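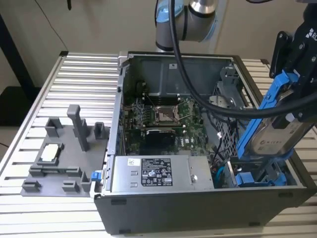
Roboterarm mit einer 3,5-Zoll-Festplatte in blauem Einbaurahmen über dem Laufwerksschacht eines liegenden Desktop-Rechners

Cistetora-Störung

Als Cistetora-Störung wird eine Serie von Fehlfunktionen an der Roboterzelle Cistetora bezeichnet, die im November 2023 zur Stilllegung der Anlage führte. Die Zelle war am Institut für Demontagetechnik in Claltton für das Aus- und Einsetzen von Komponenten in Desktop-Rechnern eingerichtet. Beim Einführen von Festplatten in den Laufwerksschacht verkanteten die Einbaurahmen, ohne dass die Kraftüberwachung den Arm anhielt. Im letzten Fall der Serie wurde ein Laufwerkskäfig verbogen, und eine Festplatte löste sich aus dem Greifer. Personen kamen nicht zu Schaden.

Als Ursache gilt eine fehlerhafte Kompensation der Kräfte, die das außen am Arm geführte Kabel auf das Handgelenk ausübte. Der Vorgang wird in der Fachliteratur zur automatisierten Demontage als Beispiel für einen schleichenden Sensorfehler angeführt.

Hintergrund

Die Zelle entstand als gemeinsames Vorhaben des Instituts und des Verwertungsbetriebs Priltine, der ausgemusterte Bürorechner aufarbeitet. Untersucht wurde, ob sich Prozessoren, Speicherriegel und Laufwerke maschinell entnehmen, prüfen und wieder einbauen lassen. Die technische Leitung hatte Hrvoje Yordanov, für die Versuchsplanung war Areti Karras zuständig.

Der Einbau einer Festplatte galt zunächst als der unproblematischste der untersuchten Arbeitsschritte. Einbaurahmen aus Kunststoff benötigen kein Werkzeug und rasten selbsttätig ein. Die Führungen im Schacht lassen jedoch nur eine geringe Schrägstellung zu. Wird der Rahmen unter einem zu großen Winkel angesetzt, stützt er sich an zwei gegenüberliegenden Punkten ab und klemmt. Mit zunehmender Schubkraft verstärkt sich die Klemmung.

Aufbau

Das Gehäuse liegt bei abgenommener Seitenwand auf einem Arbeitstisch aus Aluminium-Nutprofilen. Links daneben befindet sich eine 3D-gedruckte Aufnahmeplatte mit Haltern und Stiften; eine rechteckige Tasche dient der Ablage des Prozessors. Der Greifer fasst die Festplatte zusammen mit ihrem Einbaurahmen und führt sie von oben an den Schacht heran.

Ein Kraft-Momenten-Sensor am Handgelenk erfasst die Kontaktkräfte. Die Auswertung übernahm die Steuerungssoftware Insaurralde, die vor jedem Fügevorgang einen Nullabgleich durchführte. Dabei wird die in Ruhe gemessene Kraft gespeichert und von allen folgenden Messwerten abgezogen. Ein zweiter Grenzwert, der auf dem Motorstrom der Gelenke beruhte, war als Rückfallebene vorgesehen. Er war für den schnellen Transport schwerer Bauteile ausgelegt und lag entsprechend hoch.

Verlauf

Die Versuchsreihe umfasste 1110 Fügevorgänge an Festplatten. Bis zum Vorgang 913 verzeichnete das Protokoll keine Abschaltung wegen Überlast. Die spätere Auswertung ergab jedoch, dass in 241 dieser Vorgänge der Rahmen nachweislich schräg angesetzt und unter erhöhter Kraft eingeschoben worden war. Da er am Ende einrastete, wertete die Software die Vorgänge als erfolgreich.

Erste Hinweise kamen aus der Sichtprüfung. Þórey Thygesen, die die bearbeiteten Gehäuse kontrollierte, vermerkte helle Druckspuren an den Kunststoffschienen mehrerer Rahmen. Die Spuren wurden zunächst auf die mehrfache Verwendung derselben Rahmen zurückgeführt. Man tauschte die Rahmen aus und setzte die Reihe fort.

Beim letzten Vorgang der Reihe klemmte der Rahmen kurz unterhalb der Schachtkante. Der Arm fuhr weiter auf die Zielposition zu, bis sich die Wand des Laufwerkskäfigs nach außen bog. Der Rahmen federte zurück, rutschte aus den Greiferbacken und fiel mit der Festplatte in das Gehäuse. Eyvindur Eyvindsson, der die Zelle an diesem Tag bediente, betätigte den Not-Halt. Neben dem Käfig wurden der Rahmen und ein Anschlusskabel beschädigt. Die Festplatte ließ sich danach nicht mehr auslesen.

Ursache

Die Untersuchung leitete Lensa Chala, die dem Projekt zuvor nicht angehört hatte. Ihr Bericht nennt als Auslöser eine Änderung der Kabelführung. Bei einer Wartung war das Kabel in einem weiteren Bogen verlegt worden, um den Biegeradius am oberen Gelenk zu vergrößern. Je nach Stellung des Arms zog oder drückte es nun merklich auf das Handgelenk.

Der Nullabgleich erfolgte in der Warteposition neben dem Gehäuse. Dort stand das Kabel unter Zug, und diese Kraft wurde als Nullwert gespeichert. Über dem Laufwerksschacht war das Kabel weitgehend entlastet. Die Software zog dennoch den vollen gespeicherten Wert ab und ermittelte eine zu geringe Kontaktkraft. Der Grenzwert für das Anhalten wurde deshalb rechnerisch erst erreicht, wenn die tatsächliche Kraft bereits deutlich darüber lag.

Der Bericht führt 2 weitere Umstände auf:

Die Winkellage des Rahmens im Greifer wurde nach dem Zufassen nicht nochmals gemessen. Verrutschte er beim Anheben, übernahm die Steuerung die ursprüngliche Lage.

Das Einrasten der Verriegelung war das einzige Erfolgskriterium. Der Kraftverlauf wurde aufgezeichnet, im laufenden Betrieb aber nicht ausgewertet.

Ein Defekt des Sensors konnte ausgeschlossen werden. Auf dem Prüfstand lagen seine Messwerte innerhalb der zulässigen Abweichung.

Maßnahmen

Die Zelle nahm im Dezember den Betrieb in eingeschränkter Form wieder auf. Der Nullabgleich findet seither unmittelbar über dem Schacht statt, in derselben Armstellung wie der Fügevorgang. Der Vorschub wurde für die letzten Zentimeter verringert, und der Motorstromgrenzwert richtet sich nun nach dem jeweiligen Arbeitsschritt. Steigt die Kraft, bevor der Rahmen die Führung erreicht hat, fährt der Arm zurück und setzt mit geändertem Winkel erneut an. Nach drei erfolglosen Versuchen wird der Vorgang abgebrochen und eine Bedienperson angefordert.

Änderungen an der Kabelführung gelten im Wartungsplan der Anlage inzwischen als sicherheitsrelevant und erfordern eine neue Vermessung des Kabeleinflusses über den gesamten Arbeitsraum.

Einordnung

Umstritten blieb, ob der Vorfall als Sicherheitsmangel im engeren Sinn einzustufen ist. Yordanov verwies darauf, dass sich während der Fahrt niemand im abgesperrten Bereich aufhalten durfte und der Not-Halt wie vorgesehen wirkte. Chala hielt dem entgegen, dass dieselbe Kraftmessung auch im Einrichtbetrieb verwendet wurde, bei dem eine Person mit der Hand in die Nähe des Greifers gelangen kann — dort allerdings bei verminderter Geschwindigkeit.

Priltine übernahm das Verfahren zum Einsetzen von Festplatten vorerst nicht in den eigenen Betrieb. Die Entnahme von Laufwerken, bei der keine vergleichbaren Störungen aufgetreten waren, wurde weitergeführt.

Siehe auch

Fügetechnik
Kraft-Momenten-Sensor
Not-Halt
Selbsthemmung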